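Paths of Rovalden, part four: the walk behind the Oston building

These are my notes from the walks I make before work and on Sunday. I moved to Rovalden for a job at Bident, and in the beginning I knew only the way from the tram to the office. Then I started to take other ways, and now I have a collection of paths. Each part of this gallery is one path. I write a little about the ground, because I like to look where I put my feet, and a little about the buildings next to it.

The Oston building is from 1925. It was made as a school for surveyors, later it held offices, and today there are offices and two floors of archives. Most people know only the front side, with the steps and the tram stop. The path runs along the back. It is 700 meters long if you start at the Tolentino bridge and finish at the small gate by the allotments. I need ten minutes for it, and fifteen when I stop to look at things.

## Before you go

- The gate at the allotment end is open until nine in the evening in July, and earlier in the other months.
- Bicycles are allowed, but they should give way to people on foot.
- There is no café on the path. The bakery on the bridge side sells coffee in paper cups.
- If you come with a stroller, stay on the asphalt. I tried the stones once with my sister's stroller and the baby did not agree.

## The long straight part

This is the part I like most. I try to be here when the sun is low, and then I walk with one hand over my eyes. The asphalt is wide and smooth, and it is comfortable also for tired legs. A strip of cobblestones goes along the side of the building, with a paler band of stones where it meets the asphalt.

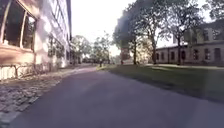
## The wall and the plants

Look at the bottom of the building when you pass. The lower part of the wall is of rough stone, and I find it more interesting than the big windows over it. Farther on, the shrubs and climbing plants grow up in front of the second group of windows. Leen Hattar, who worked in the archive for many years, told me that her desk was behind these leaves and that in summer her room was green the whole afternoon. She never asked for them to be cut.

The city wanted to remove the climbing plants when the wall was cleaned. In the end they cleaned only the upper floors, and the plants stayed. I am glad about it, but I understand also the people who work inside and would like to have more light.

## The stones

I asked at the city office about the cobblestones. The man there was very patient with me. He said that the whole path was cobbled in former times, and that the asphalt came when the coal wagons stopped and the bicycles became many. They left the strip along the wall for the rain water, which goes between the stones and does not stay on the path. It was repaired one time, over a length of 75 meters, with stones from a street near the river. I looked for the repaired place on three different mornings and I could not find it. Maybe somebody with better eyes can write to me.

## Under the trees

At the end of the building you come to the trees. I have met many of my neighbors at this place for the first time — people who walk a dog, people who wait for somebody, one gentleman who does his exercises and always says good morning before I can say it. When it is hot I stop here and drink my coffee, if there is still some in the cup.

The lawn is also nice for sitting. Please take a blanket, as the grass is full of small dry twigs after wind.

## The last piece, to the gate

After the trees there are still 100 meters to the allotments. The path becomes narrow here and two people with bags must turn a little to pass each other. In the first garden there are beans on very high sticks, and in the second one a radio is playing, usually too loud. The gate is heavy and closes by itself, so hold it for the person behind you.

From the gate you can go left to the river or right to tram line 2. I go right on working days.

## Next part

Part five will be the stairs between the Tolentino bridge and the old market. I have walked them already four times, but I want to go again when the handrail is painted. If you know a path in Rovalden that I should visit, you can leave a message under this page. I read all of them — sometimes I am only slow to answer in good English.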